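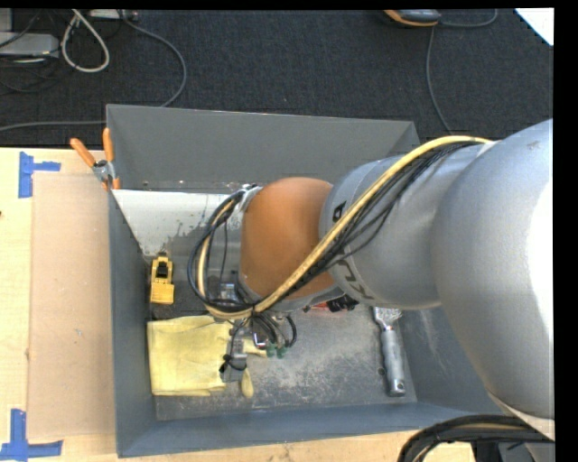 About Odville

Odville sorts other people's bins. You send us the deep metal one from the back room, the one holding a toy vehicle, a folded cloth and whatever else got dropped in over the years, and we return the contents in an order you can live with.

Naima Cherkaoui and Rachid Lahlou started the company 14 years ago with 2 tables and a strong dislike of the word "miscellaneous." The word is still banned on the premises. Brahim Ait Ali once wrote it on a label and had to buy lunch.

What we take

Toys, gloves, rags, small hardware, odd parts of things. Scratched bins are fine. We've never met one that wasn't. No food, no paint, and please, no more keys.

How it works

Drop off at the Stubbs Street door any day but Sunday. Most bins are done in 36 hours. Everything comes back grouped, bagged and listed, including the items you'll swear you've never seen before. Those are yours too.

Who to ask

Aicha Tazi handles bookings and answers the phone until 4. Mahmoud Kabbaj handles complaints, and would like you to know he reads them all, some of them aloud.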